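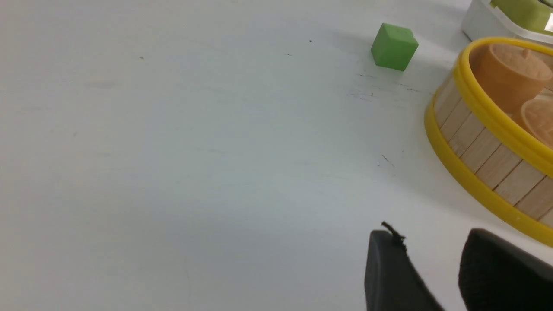 Chapter 2
Steam, and Other Ways of Moving Heat About

Most people who cook believe they boil vegetables to make them soft. Their grandmothers boiled them to make them safe, and went on for some time after that to be sure. This chapter is concerned with what happens in between, and with why the lid matters more than the cook.

We begin in Tillport, where Sointu Laaksonen ran the kitchen of a boarding school through one very long February. The boiler failed and the gas was rationed, and she had 1,928 dumplings to heat on a single ring. She stacked her baskets, kept the lid on and shouted at anyone who lifted it. Her notebook, which we shall be quoting at length, records the shouting in more detail than the dumplings.

Her reasoning was sound. Water at a rolling boil and the steam just above it are at much the same temperature, yet steam carries a great deal of extra energy, taken on when the liquid became a gas. When steam meets a cool dumpling it turns back into water and hands that energy over. Physicists call this latent heat. Anyone who has reached across a kettle spout calls it something else.

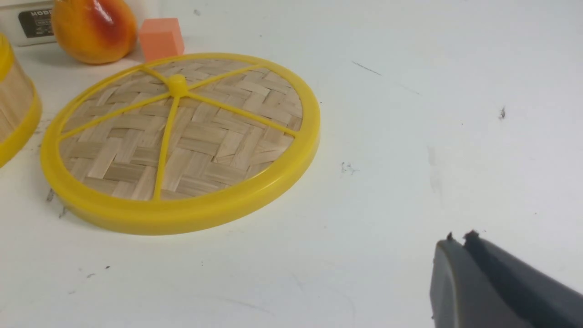 Lift the lid, of course, and most of the steam leaves for the ceiling, where it does no good to supper and some harm to the paint. Mikkel Bjarnason, who taught the subject at Plollano for longer than the timetable intended, used to set his students a problem on exactly this point. Few solved it – most went off to find something to eat. A version of it appears in section 2.2, with the arithmetic made kinder.

Before going further, you should be comfortable with the difference between heat and temperature. If you are not, go back to Chapter 1, which was put there for the purpose.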